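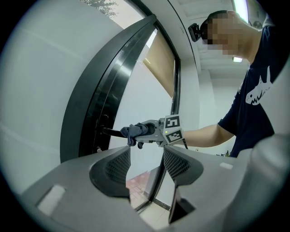 Is there any way to stop condensation on the inside of double glazed doors without replacing them? We moved into a ground floor flat in August and everything was lovely until the nights got cold. Now I come down most mornings to a band of water along the bottom of the glass, and the mat underneath is starting to smell. It's a glass door with a dark frame, and I'm wondering if the dark colour makes any difference (my mum's white ones never did this). The wet is all on the room side, I can wipe it off with my finger, so I don't think the seal has gone. I've had a quote from a firm called Bralto for 3000 pounds to swap the lot, and a chap at work swears by a Rukow dehumidifier which is 200. I'd much rather spend the 200! We dry washing indoors, I admit, and the heating goes off at ten. Any ideas welcome, I'm fed up with towels on the floor.
Posted by Sekar Ngau, Thu 9 November

wusura_lane
Don't pay for new doors yet! If you can wipe it off from inside the room then the glass is doing its job, the air in your flat is just too damp and the door is the coldest thing it can find. I had exactly this for two winters. Frame colour has nothing to do with it as far as I know, ours were white and they dripped like anything.
Start with the washing. A full load holds litres of water and it all ends up in the air. Put the airer in the bathroom, shut the door, run the fan or open the window a crack. Then pull your curtains back a bit from the glass so the warm air can get at it, and don't let the heating drop off completely overnight. I leave mine on low, 15 or 16 degrees, and it made more difference than anything. Get a cheap humidity meter too. Mine was reading 74 in the mornings and now it sits at 55 or so, and the towels are back in the cupboard where they belong.
Chuck the mat, by the way. Once they smell they never really come back.

Navaratnam
Dehumidifier. Got one, sorted. Empty the tank every day or it switches itself off and you wonder why it's wet again.

pipandthedog
I agree with most of that but check outside as well. We had a blocked air brick behind a planter and the whole back room was clammy for months before my brother spotted it. Moved the planter, cleaned out the leaves, much better. Also have a look at the rubber seal round the door, if it's gone hard you get a cold draught at the bottom and that's where the water collects. A new strip cost me 47 quid for the whole door and I fitted it myself with a lot of swearing.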